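March, 6:40 a.m. Overcast, wind light from the west. Barometer unchanged overnight.

Read the rain gauge before breakfast. The Pallow funnel held nothing but a few seeds and a beetle. Cleaned the mesh, set it back on the post, checked level. The bubble is still slightly north of center and I have left it there so the readings stay comparable with February.

Walked down to the Lundside culvert with the staff gauge and the conductivity meter. Stage 44 cm on the upstream side, unchanged. Conductivity 462 at the first dip and the same at the second, after rinsing the probe in stream water. The last good reading, before the frost went out of the ground, was 380. A rise of this size with no change in stage suggests road salt still draining from the Rustska turnoff. I would expect it to fall off after the first proper rain. Took one bottle for the chloride strips and labeled it on the cap and the side, as the side label came off last time. 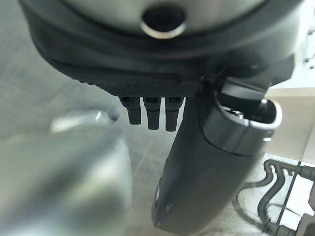 The reply from Deligiannis was in the inbox when I got back, and it disagrees about the salt. Their view is that the turnoff drains east, away from the culvert, and that the more likely source is the old field tile, which "carries whatever was spread in the fall and takes its time about it." They want a sample from the tile outlet before anyone writes anything down as salt. Fair point. A chloride strip will separate the two if the tile water turns out high in nitrate and low in chloride. I have nitrate strips, though the tube has been open since last summer.

Afternoon: looked for the tile outlet on the north bank and did not find it. The brambles are thick there and the bank is soft. Probed with a cane for 2 hours. Marked the searched stretch on the map in pencil.

Chloride strip done at 5:15 p.m. Upper third of the scale, color uneven along the edge. Will repeat with a fresh strip.

Boots by the stove. Need distilled water and a new pencil for the field book.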